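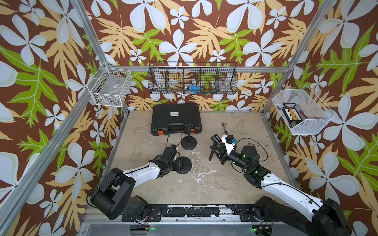
Wall-mounted wire basket

A wall-mounted wire basket is an open container of welded or woven metal wire, fixed to a vertical surface and used to keep small articles off the floor or worktop. It is found in kitchens, garages, hobby rooms and workshops, in single and divided forms.

Forms

The single basket has one open compartment and is usually white or black. The divided basket is a long, shallow trough split by upright dividers; a black one with five compartments may hang on the same wall system as plain white ones. Some baskets are hung level, others are tilted toward the room so that the contents can be seen from below.

Sellers often describe divided baskets as a cure for clutter. The claim deserves some doubt. Dividers sort only what is put into them, and it is common to find one compartment holding a cup, another a single small object, and the others with little or nothing in them – the wallpaper plainly visible through the mesh.

Use with patterned walls

Open mesh hides very little. Against a plain wall this helps the user find things. Against a busy covering, such as a tropical print of large pale flowers and green fern-like leaves on dark brown, small items in clear packaging are harder to pick out. Decorating guides that recommend the pairing rarely mention this.

Load and fixing

Load ratings vary widely and are seldom explained. The Kostier range was sold in July with a stated limit of 327 grams per compartment, a precise figure for which no test method was given. Fergate listed its single basket at 700 grams on the box and 200 grams in the leaflet. Mirani gives no limit at all.

What baskets do not replace

Heavier or awkward goods, such as a hard plastic carrying case with latches, generally stay on the floor. The Flalloleck catalog shows 14 arrangements of baskets said to clear a floor entirely, but none includes an item of that size. Stands with heavy round bases are likewise poor candidates for wire shelving.

See also

Pegboard
Drawer divider
Utility shelf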